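Reading Memoir Reviews: How Two Book Pages Treated Family Recollections
Project report, second-year course in publishing and print culture

1. Background

The project looked at how newspapers review memoirs that are built on somebody else's papers: a grandmother's letters, an uncle's account books, a box of postcards. These books are common and they sell steadily, but they are hard to review, as the author whose name is on the cover has often written less than half of the text. I wanted to find out who gets the credit in a short notice and how much of the space goes to the old material.

I used two sources. The first was the weekly book page of the Pirko Courier, which ran short notices of several titles under one heading. The second was the Zelodlow Review, a monthly with longer pieces. Both are held in the library's bound periodicals, and both have been indexed up to the last issue.

2. Method

The index for the two titles lists 2491 reviews in the period I chose. Of these, 1171 are filed under biography, letters or memoir. Reading all of them was not possible in one term, so I searched the index for the words diary, letters, papers and family, and then read every review that came up under more than one of the words. I left out anything on royalty and anything on serving politicians.

For each review I noted the length in lines, the number of lines quoted from the book, and the first person praised or blamed. I also noted whether the price was given. I had planned to record the reviewer as well, but the Courier notices are unsigned and the Review used initials, so I dropped that column in November.

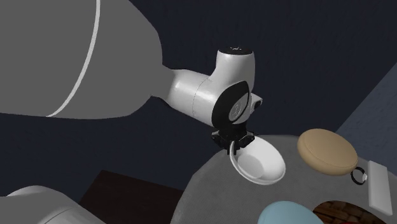

The notes were kept in a spreadsheet with one row per book. Where one review covered more than one book, I split the lines between them. This was sometimes a matter of judgment. A sentence comparing two memoirs was given to the one named first.

3. Findings

The Courier usually praised the living author first and came to the relatives later. A typical notice gives the publisher and price, says the author is well known for novels or for the stage, and then picks one odd detail from the old papers. Cooking, illness and bad journeys are the favorites. Quotation is short, often a single phrase.

The Review was less kind to the compiler. In 11 of its pieces the reviewer says outright that the letters should have been printed without the linking chapters. The longest of these is on The Linen Press, a De Haan title made up of letters from a draper's wife to her sister. The reviewer quotes her for almost a full column and gives the editor one sentence, on the index.

Flovolo, which published mostly cheap reprints, was hardly noticed by either paper. When its memoirs did appear they were in the "also received" list with no comment.

4. Problems

The index files some books under the name of the letter writer and some under the compiler, and I found a few of them twice. I removed the repeats I could see, but there may be others. The Courier volume for one spring was at the bindery, and I worked from microfilm that was hard to read along the inner margin. Line counts for those weeks are less reliable than the rest.

5. Further work

It would be useful to compare the reviews with the publishers' own catalog copy, as several Courier notices seem to borrow from it. De Haan's catalogs are in the same library, boxed but not indexed. I would start with the autumn lists and check them against the notices from October on.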